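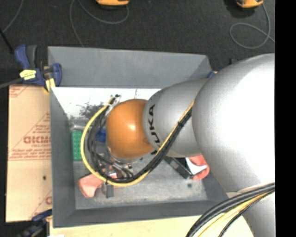 28th August

Gripper comparison, second round. Same arm, same bin, same pile of junk as January, because I still don't trust the January numbers. Back then we ran the Batari fingers first with fresh pads and everything else afterward, and we moved the bin at least once between sets without writing down where it went. So those results are a rumor as far as I'm concerned.

Bin clamped this time. Checked the clamps at the start of the set and again after lunch, no slip I could measure at the wall. The KUKA is doing what it always does. If a pick goes wrong today I'm going to look at the fingers, the camera or us before I look at the arm.

Batari two-finger: 740 attempts so far over both sessions. It does well on anything with flat parallel sides. The green studded block is close to a free point when it lies away from the wall. Push it up against the side and the outer finger wants to be where the sloping wall is, and the planner either gives up or comes in at a silly angle. Marking those as failures. The Dutora people say in their write-up that wall cases should be "excluded as unreachable". I don't see why. If a person can pick it out of the bin, it's reachable, and a real bin has walls.

The long black box is the other one to watch. Gets picked fine near the middle, then swings if we grab it off center. The script calls that a success as soon as the fingers report closed on something. I changed it so the part has to still be there at the drop point. Success count went down straight away, which tells me what the old count was worth.

Kuroda force setting: the manual says leave it on auto. Tried auto, tried fixed low. Can't tell them apart by eye and I'm not going to claim a difference from one afternoon. Needs a proper set with the order shuffled.

Cables. Still the part I like least. The yellow hose and the black bundle make a wide loop out past the wrist, and there's only a tie on the diagonal and another at the bottom of the loop. When the wrist turns over near the left wall that loop has to go somewhere, and where it goes is into the bin. Logged 41 picks where the hose touched a part or the wall before the fingers did. I've left them in the totals with a flag. Somebody will want to take them out later to make the gripper look better - please don't, or at least report it both ways.

The loop also gets between the camera and the parts. The Sterono software fills in the missing depth with something smooth and confident, and then we aim at the smooth thing. The blue block suffered most from this. I'd take a hole in the depth map over a guess. There's a setting for it, buried two menus down, off by default. Turned it on for the last set and the planner refused more picks, but the ones it did try looked saner. No number for that yet.

Shiny stuff: the pale cylinder is bad for the camera whatever we do. Lowered the exposure, lost the dark gray piece. Raised it, the back of the bin went white. Going to try two exposures per pick and put up with the slower cycle.

To do before the suction head goes on:
- reroute the hose closer to the link, then repeat the wall picks only
- write down the bin position this time (tape on the table, plus the numbers in the log)
- shuffle the order of grippers within a session
- same pads age for both, or swap pads halfway
- rerun the old logs with the new success rule, if the drop point data was even saved

Not sending anything to Dutora until the hose is sorted out and the wall picks have been repeated.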